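Notebook, technology transfer and prototyping, July

Back at the bench after a long morning over in the licensing office, and I want to get this down while I still remember who said what (past entries prove that I don't, by the next day). The Toprak coating came out of the soil chemistry group years ago on a federal grant, and now Skedberg would like an option on it. Lovely news! But they want to know which parts are really ours to license, and that means going back through the old notebooks page by page.

Kacper Stępień sat with me and we got as far as page 420 of the binder. The first mention of the binder resin is earlier than I thought, which helps us, and it's in his handwriting, which pleased him no end. The disclosure form still lists the wrong grant, so I've asked for a corrected copy before anybody signs anything.

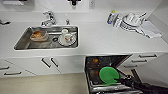 Coupons, batch 909

Cast 40 coupons on the thin glass, same recipe as in the original disclosure, cured overnight at the usual setting. I set 5 aside uncoated as blanks and labeled them in pencil, because the marker bled last time and we spent a whole afternoon guessing. The Groltville pilot plant wants the set by the end of the month, along with a plain account of how we mix it. I've started writing that up, and it's already too long, as my things tend to be.

One worry: the solvent we buy now comes from a different supplier than the one the grant paid for, and I'd like a side-by-side before we promise Skedberg the published numbers. Kacper thinks there is a sealed can of the old stuff in the cold room, behind the Fellitum samples. If you're in there before me, please have a look and leave it where it is.

Still to do: adhesion test, corrected form, and ask licensing if the option covers the primer too.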